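Home Tickets Purchasing Stock Log out

2024-08-09, opened by Murray Partington

Ticket: replacement fingers and second gripper, lid handling cell
Status: waiting on quote

Finger tips on the current gripper are losing hold on round lids. Lids slip about a quarter turn, then the arm stops with a grip fault. I logged 174 faults in 533 runs on the plastic containers. The boxes give no trouble.

Tried so far: raised the grip force one step, no change. Cleaned the tips, better for a morning. Swapped the left and right fingers, no change. Akihiko Nomura checked the wrist cable and found nothing wrong with it. 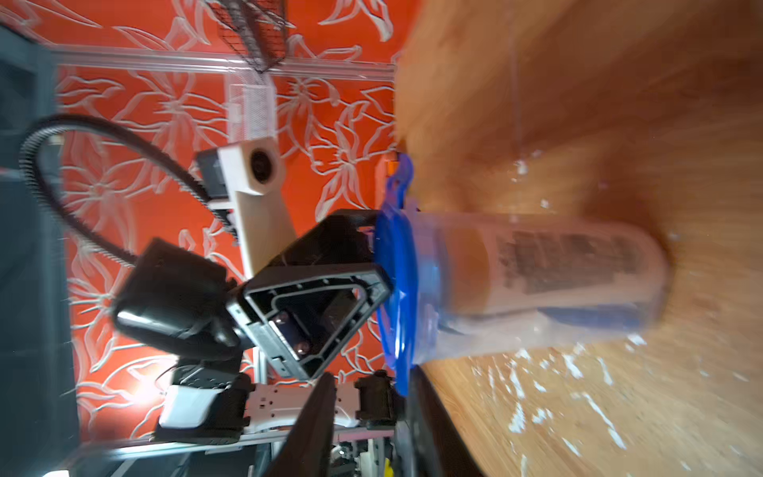

I have asked Lykkegaard and Skilta for prices on the same list, so we can compare them line by line:

- 2 sets of open-frame fingers with soft tips
- one complete gripper, as a spare
- mounting screws and a spare cable

Lykkegaard can send the fingers from stock but the gripper would not come until January. Skilta has not replied on delivery.

Reply from Mogens Damgaard, budget:
There is money for the fingers this year if they stay under 200 a set. The spare gripper has to go in next year's plan. Please put it on a separate line with the cable, and add a figure for fitting time.

Reply from Murray Partington:
Split as asked. Fitting is half a day for the fingers and I can do it myself. For the gripper I would want Akihiko as well, as the settings need doing again afterwards.

Until the new fingers are in, the cell runs at the lower speed on anything with a round lid. Please don't change it back without a note on this ticket.

Next step: Murray to ring Skilta again and attach both quotes.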